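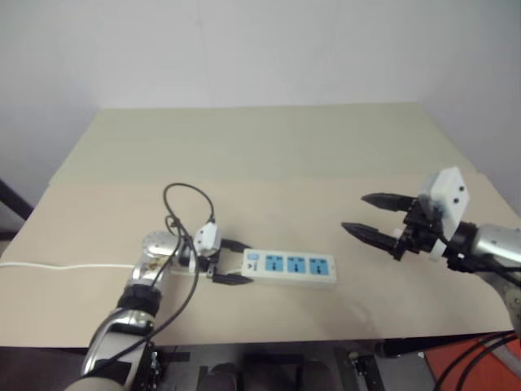 Neue Finger für den rechten Greifer

Seit August vergleiche ich zwei Sätze Finger, die kurzen von Kleinschmidt und die spitzen mit Rillen von Grateo. Als Testobjekt nehme ich eine weiße Steckdosenleiste, weil sie glatt und lang ist und das Kabel immer ein bisschen zieht. Der linke Arm hält das Ende mit dem Schalter, der rechte soll dann am runden Ende zufassen.

Mit Kleinschmidt sind von 40 Versuchen 23 gelungen. Bei Grateo habe ich erst eine kurze Reihe gemacht, vier Griffe, alle gut, aber das sagt noch wenig. Die Greifkraft steht für beide auf 80 Prozent.

Bożena meint, ich soll zuerst die Kamera am Greifer neu kalibrieren. Damit fange ich morgen früh an.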